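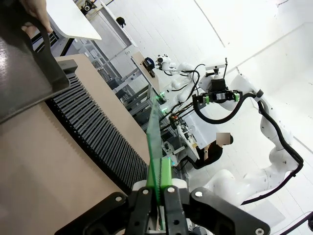 Bereket Araya wrote to me after my last column that a gripper which drops a plate is a nuisance, and a gripper which does not let go is a danger, and that I had mixed the two. He is right, and I would like to use this space to repair my mistake and to go a little further than he did.

The case I had written about took place at Grindetent, where robot arms load thin plates into slotted racks. The work looks harmless. The plates are light, the arms move slowly, and people sit or stand near them to bring trays and take trays away. In June one of the arms lost its air of politeness. It had put a plate into a slot, the controller believed that the fingers had opened, and the arm started to go up. The fingers had not opened. The rack came up on one side, the plate broke, and a piece of it cut the forearm of the operator who was reaching for the next tray. She needed 6 stitches.

In my column I called this "a dropped part with bad luck". It was a lazy sentence. A dropped part is finished when it reaches the floor. A part that is still held has the whole strength of the arm behind it, and everything the part is caught on becomes a piece of the machine.

I have since read the report which Marius Lazăr prepared for the plant, and I thank him for the permission to speak of it. The log of that cell goes back 249 shifts. In this time the message "release not confirmed" was written 26 times. Each time somebody pressed the reset button and the work continued, usually in less than a minute. After a while the message was moved from the alarm page to the information page, so that it would not stop the cell at all. The report does not say whose idea this was, and I find that correct. I have worked in such places for long enough to know that it could have been mine.

What I do not find correct is the conclusion which the management has taken from it. They have bought softer finger pads and ordered a new training for the operators. The training teaches them to keep their hands away from the rack until the arm is in its home position. This is good advice, but the layout of the cell does not allow anybody to follow it. The tray must be exchanged while the arm is working, otherwise the next arm waits, and the production target was calculated without this waiting. One cannot ask a person to be careful with the left hand and fast with the right.

My opinion is simple and perhaps old-fashioned. If a machine does not know whether it is holding something, it should not move. It should stand still and call a human being. On the Trikmont controller which the plant uses, this is a small change: the arm waits for the signal from the finger sensor and not for a timer. Marius Lazăr tried it on a test cell, and over 1639 cycles it made the work slower by a little less than half a second for each plate. The management considers this too much. I have tried to imagine explaining that half second to the woman with the stitches, and I did not succeed.

There is an argument on the other side, and I will not hide it. Sensors also fail. An arm that stops too often teaches people to hate the stop, and then they find a piece of tape and cover the sensor - I have seen this done very neatly. Bereket Araya made this point in his letter too, and he proposes that every stop of this kind be looked at by maintenance in the same shift, before the cell runs again. I would accept this gladly, although it costs more than the half second.

What I cannot accept is the information page. A warning was given 26 times, in clear words, by a machine that did what it was built to do. Then it was put where the operators had no need to read it. At the time of writing, 29 June 2023, it is still there.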